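Home | Syllabus | Handouts | Readings | Contact
Print this page | E-mail this page

2024-10-05
Ignacio Montes

Handout 3: Fits, Handles, and Joints in Hand Tools

Read this before the shop session. We will not go over the definitions again in class, and you will need them for the Merkville worksheet.

Start with the words. When one part goes inside another, the inside part is called the male part and the outside part is called the female part. In older books you will see "shaft" and "hole" even when neither part is round. The difference in size between the two decides the fit. If the inside part is smaller, there is clearance and the parts slide. If it is larger, there is interference and the parts have to be forced together, or one of them heated. Between these is the transition fit, where you may get a little of either depending on which two pieces you happen to pick up.

A common mistake on last year's worksheet was to call any tight joint an interference fit. A joint can feel tight from dirt, rust, a burr on the edge, or a part that has gone out of round. Measure first. Take two readings on each part, a quarter turn apart, and write both down.

Sleeve joints are the plainest case. One tube or rod sits in or against the end of another, and the two share a center line. Tent poles, chimney brushes, and extension handles are mostly made this way.
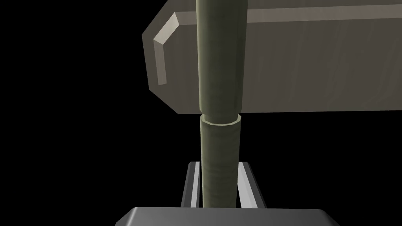

Fig. 1. Two rod sections end to end, with the rim of the narrower one showing at the joint.

For a sleeve joint the length of overlap matters as much as the fit. A short overlap lets the joint rock under a side load, and the rocking wears the mouth of the sleeve into a bell shape. Once that has started, a new pin or a wrap of tape will only hide it for a while. For the long pole in worksheet problem 2, use an overlap of 220 mm and a clearance you can defend from the table.

Handles are harder, since a handle has to take a blow as well as a steady pull. Wood moves across the grain when the air gets damp or dry, and hardly moves along it. A handle fitted in a humid shop can be loose by December. The usual answer for a striking tool is an eye that is wider at the top than at the middle -- the handle goes in from below, and a wedge spreads it from above so it cannot back out.

Things to check on any hafted tool before you swing it:

- Is the head square to the handle when you sight along it?
- Does the grain run the length of the handle, or does it run out at the side?
- Is the wedge below the surface, flush, or standing up?
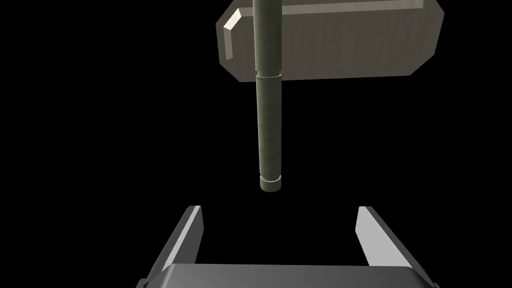 Balance comes next. Rest the tool across one finger and find the point where it stays level. On most striking tools this is close to the head, and the heavier the head, the closer it gets. Moving the grip down the handle gives a harder blow and less control. Students with little experience tend to choke up on the handle, and for small work that is fine. Do not try to correct it by making the handle longer.

The reading for this week compares the Skovier and Vorano patterns of splitting maul. Skip the history in the first half. What you need is the section on eye shape, starting on page 16, and the drawing of the wedge. Marinho's notes on gluing are optional. I do not agree with them about glue in the eye -- it makes the next repair much slower -- but the test method is sound.

Terms to know for the quiz: clearance, interference, transition, overlap, eye, kerf, wedge, shoulder. 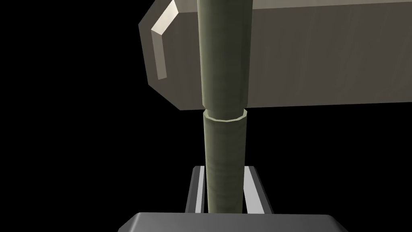 Worksheet and due dates

Problems 1 and 2 are due at the start of the next session. Problem 3 can wait until you have had time at the bench. Show your readings in a table, with units, and say which tool you measured with. Answers with no readings will be handed back.

Previous handout | Next handout | Top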